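Pakthorpe opens its water testing room to the public for the summer

Anyone in Pakthorpe who has ever held a glass of well water up to the kitchen window and wondered what was in it now has somewhere to take it. The old seed store behind the library has been turned into a small community water lab, and through the end of July it will test samples free of charge for any household in the valley.

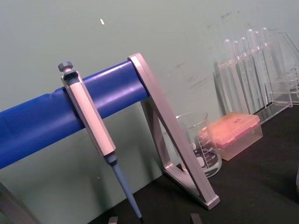

Eilidh Geddes
Valley and Villages Reporter

The idea goes back to last spring, when the creek came up over the lower road and a good many families on private wells spent weeks boiling everything, down to the water for the dog's bowl. A testing firm in the city would take their samples, but it meant a long drive and a long wait, and plenty of people simply put it off.

Craig Carnegie, a retired chemistry teacher who has lived on the lower road for 30 years, was one of them. "I taught this stuff my whole working life and I still didn't get mine checked," he told me over a very welcome cup of tea. "It was the drive that did it. You think, oh, next week."

So he began asking his neighbors, and his neighbors asked theirs, and before long the Abubakar family, who run the hardware store, had offered shelving and a sink. Famalo, the farm supply company out by the grain elevator, gave $700 toward test supplies, and the library agreed to hand out sample bottles at the front desk - which has made for some lively conversations next to the large-print mysteries.

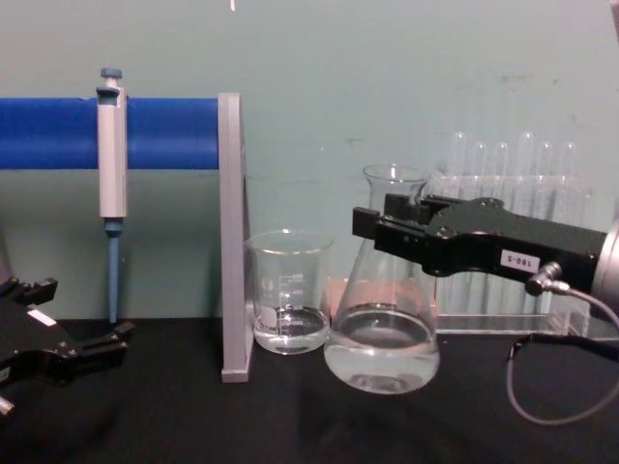
What you can have tested

For now the lab is checking for nitrates, hardness, acidity and coliform bacteria. Lead is not on the list yet, though Carnegie would dearly like it to be, and anyone worried about old pipes will be given the name of a lab that can help.

So far 62 households have signed up, most of them on the lower road and up toward Bimik Hill, where the wells are deep and the water has tasted of iron for as long as anyone can remember. Results are mailed out within 3 days, with a plain note explaining what each number means and a phone number to call if it doesn't make sense.
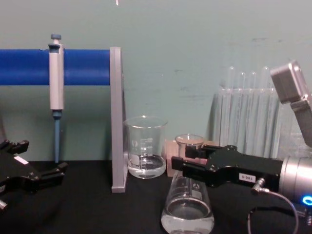 How to bring in a sample

Pick up a clean bottle from the library any time it's open. Let the cold tap run for a few minutes before you fill it, write your name and street on the label, and have it back at the desk before 10 a.m. on the same morning. Please don't use a jam jar, however well you've washed it.

Questions can be left for Craig Carnegie at the library desk, and he promises to call everybody back.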